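»Ein Gummiband ist das beste Werkzeug im Haus«

Seit ich Llinos Kemeys kenne, rolle ich Dinge auf. Landkarten, Geschenkpapier, die Kinderzeichnungen von meinem Neffen. Besser geworden ist es in meiner Wohnung dadurch noch nicht, aber der Reihe nach!

Llinos wohnt mit ihrem Bruder Rhun in einer Altbauwohnung über einer Bäckerei, und sie hilft anderen Leuten beim Aufräumen und beim Packen für Umzüge. Ich wollte mit ihr eigentlich über Kleiderschränke sprechen. Sie wollte über Röhren sprechen. Wer sie einmal erlebt hat, ahnt schon, worüber wir gesprochen haben.

Wir sitzen also an einem Donnerstag am Küchentisch, es gibt Tee aus sehr großen Bechern, und sie schiebt mir gleich als Erstes ein zusammengerolltes Poster rüber. »Mach das mal wieder so zu, wie es war«, sagt sie. Ich brauche 3 Anläufe – na gut, drei und einen halben, beim letzten hat Rhun geholfen.

»Siehst du, du rollst zu eng«, sagt Llinos. »Alle rollen zu eng. Papier will einen Kern, um den es sich legen kann, und dann will es in Ruhe gelassen werden.«

Angefangen hat das bei ihr mit dem Nachlass einer Großtante. Die hatte Schnittmuster gesammelt, kistenweise, alle gefaltet und an den Knicken fast durch. Llinos hat damals einen ganzen Mai damit verbracht, sie zu glätten und auf Röhren zu wickeln. »Ich war fünfzehn und hatte nichts Besseres vor«, sagt sie und lacht. »Meine Freundinnen waren am Fluss. Ich hatte Bügeleisen und Backpapier.«

Ob sie die Schnittmuster noch hat? »Meinir hat sie. Meinir Hughes, die näht wirklich, bei mir lagen sie ja bloß rum.«

Ich frage, wo sie die ganzen Röhren herbekommt, und da wird sie richtig lebhaft. Aus Stoffläden, von Geschenkpapier, aus der Druckerei zwei Straßen weiter. Gekauft hat sie bisher genau einmal welche, einen Schwung von Fallik, mit Deckeln, und die Deckel haben ihr nicht gepasst. »Viel zu stramm! Da hängst du mit dem Küchenmesser dran, um an deine eigene Landkarte zu kommen. Das mache ich nicht.«

Ihr Verschluss ist ein Gummiband. Immer. Sie hat eine Schublade dafür, und ich darf hineinschauen. Breite, schmale, solche vom Bund Radieschen. Die ganz alten sortiert sie aus, weil sie spröde werden und irgendwann am Papier kleben. »Einmal ziehen«, sagt sie und zieht. »Wenn es knistert, weg damit.«

Beim Umzug von Lowri Jarman hat sie dieses System zum ersten Mal im großen Stil ausprobiert. Lowri hatte Plakate, Stadtpläne, eine meterlange Zeitleiste aus dem Geschichtsunterricht und keinerlei Ordnung. »Alles, was rollbar war, kam auf eine Röhre, Gummiband drum, Zettel unters Band. Dann senkrecht in den Karton, wie Baguettes. Du siehst von oben sofort, was du hast.«

Und das hat gehalten, frage ich. »Ein Stadtplan ist verschwunden. Aber den hatte Lowri im Handschuhfach, dafür kann ich nichts.«

Rhun ruft aus dem Flur, dass sie mir bitte auch von dem Karton mit seinen Angelsachen erzählen soll. Llinos schüttelt den Kopf. Ich habe zweimal nachgehakt und bekomme es trotzdem nicht aus ihr heraus.

Dafür bekomme ich ihre Regeln fürs Band, und die gebe ich gern weiter. Ziemlich weit unten ansetzen. Doppelt nehmen, wenn es zu locker sitzt. Und nicht daran verzweifeln, wenn es schief sitzt! »Schief hält genauso«, sagt Llinos. »Ich zupfe das nie gerade. Bláthnaid zupft es gerade, und dann rollt ihr in der Zwischenzeit alles wieder auf.« Eine weiße Röhre mit orangefarbenem Gummi, innen bräunlich, oben offen, damit man durchgucken kann: Viel mehr braucht es für den Anfang wohl nicht.
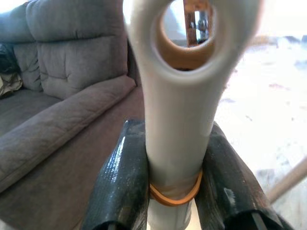
Und was ist jetzt mit den Kleiderschränken?

Ach ja, die. Ich habe am Ende doch noch gefragt, da war der Tee schon kalt. Llinos findet Kleiderschränke langweilig. »Hosen auf die eine Seite, Pullover auf die andere, fertig. Was willst du da groß hören?« Schals allerdings, sagt sie nach einer Pause, Schals könne man natürlich auch rollen.

Mitgegeben hat sie mir zwei Röhren und eine Handvoll Gummibänder. Die Röhren stehen jetzt bei mir neben der Garderobe. Auf der einen steckt das Geschenkpapier, die andere ist noch frei, und das Poster habe ich übrigens bei ihr auf dem Küchentisch liegen lassen.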